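Robot housework: still waiting

Every spring a firm promises us a machine that will tidy up. This year it is Pratetex, which has had a two-legged robot putting fruit away in a room in Britasgate. It has two good-looking hands and a red basket. 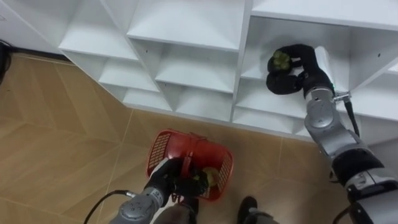

Slow going

"My mother could do it in the time it takes to say so," said Naledi Cele, who cleans holiday lets in Utness. 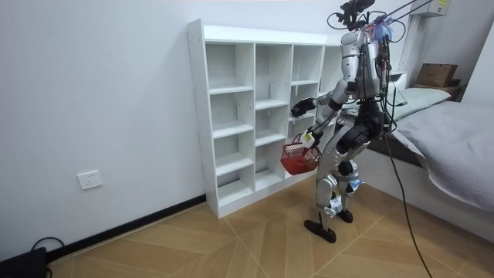
Pratetex wants 63 homes signed up for trials by June. Ilse Jacobs, for the firm, calls shelves and baskets "the first step". Perhaps — but beds, stairs and wet towels come next, and she would give no date or price for any of them.
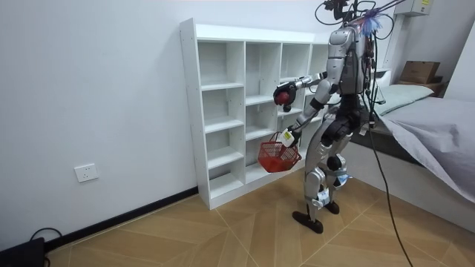
Page last changed: Sunday, 4 pm

Shops are no keener. Wouter Hoekstra, who runs the Dewulf store, says he will look again once a robot can fill a shelf without a minder on the wage bill.

Contact the newsdesk | © Britasgate News | Back to top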